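分类:设备维护 / 末端执行器 / 湿式工位

湿式工位的夹爪保养与手眼复核记录

2020年3月4日

Cusus 单元从上个版本的工装改成湿式擦洗工位以后,夹爪的保养周期就不能再照干式取放那一套走了。泡沫、清洗剂残留和水汽会往指根和直线滑块里走,指垫表面的摩擦系数也在变。本文记录这台单元目前的配置、拆洗步骤和复核方法,主要给自己备查,参数只对这一台负责。

一、单元配置

机械臂是 Zinine 的六轴协作臂,末端为平行两指电动夹爪,黑色指体,腕部装一只小相机,朝向两指之间。控制柜放在台面以下,线缆从第四轴外侧走,过腕部时留了一圈余量,用魔术贴扎带固定。扎带不要拉死,第六轴转到极限时余量会被吃光。

台面是木桌,没有换成不锈钢,原因是上一轮的视觉数据都在这张桌子上采的,换了背景要重新来过。代价是木纹会吸水,积水时间长了表面颜色变深,对分割模型有影响,后面会提到。

任务本身不复杂:从泡沫盘中取海绵,擦洗,放回。难点全在接触面上。海绵吸满液体以后,重量和刚度都变了,同一个夹持力,干的时候刚好,湿的时候要么挤出一滩水,要么滑脱。

二、日常检查

每累计512个循环停机一次,做下面几项:

1. 断使能,手动把两指推到全开,看行程末端有没有涩滞感。有涩滞先别加油,多半是清洗剂在滑块里干结。
2. 检查指垫边缘是否翘起。指垫胶在碱性清洗剂里泡久了会发白,出现发白就换,不要补胶。
3. 擦腕部相机的保护镜片。用无纺布蘸纯水,单方向擦,禁止用台面上的海绵。
4. 查看电流曲线。空载闭合的峰值和上一次记录比,差得多就要拆。

第4项最有用。上个周期我漏了一次,结果指根进液,空载电流慢慢爬升,控制器一直没有报警,因为离阈值还远。等到发现的时候滑块已经有锈点。

三、拆洗步骤

先把末端降到维护位,松开法兰四颗螺钉,对角松,螺钉放磁盘里。夹爪取下后拔航空插头,插头口朝下,防止残液倒流。指体单独拆,左右做记号,两根指的磨损不一样,装反了对中会偏。

滑块用异丙醇冲洗,吹干后上一层薄脂。脂多了会粘泡沫残渣,几天就变成研磨膏。密封圈每次都换新,Boonchu 供的那种比原厂略硬,装的时候要慢慢压进去,不能用起子撬。

回装后先不上指垫,空载跑8次全行程,看电流是否回到基线,再上指垫。

四、腕部视角复核

夹爪装回去之后,手眼标定理论上不变,因为相机座没有动。实际上拆装时碰一下支架就够了,所以每次都复核。

做法是让末端停在预备位,两指张开,在腕部相机画面里看三样东西:两指是否仍落在画面下方两角,泡沫盘是否完整露在指间上方的区域,海绵是否能和泡沫分开。只要指尖在画面里的位置和基准图偏差超过容限,就重做标定,不要靠软件里的偏移量去凑。

检查分割结果时,泡沫是主要干扰。盘外面的白色泡沫团容易被识别成盘的延伸,右侧积水区颜色深,边界又会被当成深色托盘。浅色的圆盖子目前没有误检,盖面上的蓝色短痕反倒可以用来看对焦。海绵是深绿色,对比度足够,陷在泡沫里时,轮廓仍然可以提取。

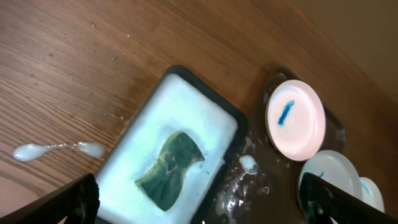

五、夹持参数

现用参数如下,单位按控制器内部计数,不换算:

预闭合位置:1761
夹持力目标:344
闭合速度:中档
力保持:开
滑移检测:开,灵敏度低

灵敏度设低是因为泡沫附在指垫上时,接触初期会有一段软的阻力,灵敏度高了会误判为滑移,夹爪就一直加力,最后把海绵挤扁。闭合速度也试过高档,泡沫会被指体推出盘外,溅到台面上,下一轮视觉又要多处理一块白色。

下探高度从盘沿算起,不从泡沫面算。泡沫面每次都不同,深度值也不可靠,气泡表面的反光会让深度点乱跳。海绵顶面比周围泡沫低的时候尤其明显,算出来的高度可能是泡沫边缘的。现在的办法是固定下探到同一高度,碰到阻力再停。

六、遗留问题

台面积水还没有好办法。试过在盘下垫吸水布,布边会起皱,盘子跟着歪,抓取角度就要重新估计。盘子歪一点没关系,姿态估计能跟上,怕的是夹到一半盘子再动。下一步打算在盘底贴硅胶脚。

指垫寿命也没有定论。Fostham 的纹理指垫在湿态下比平面的好,但是纹理槽里会积泡沫残渣,要用软毛刷顺着槽刷。刷子硬了会把槽边刷圆。等这一副用到报废再把循环数补上来。

标签:夹爪保养,手眼标定,湿式工位,指垫

相关文章
· Cusus 单元控制柜风扇更换
· 腕部线缆走线的两种固定方式
· 空载电流基线的采集脚本
· 指垫胶的耐碱性对比

本站使用 Cookie 以保存阅读偏好和统计访问量。继续浏览即表示您同意我们使用 Cookie。[同意] [了解更多]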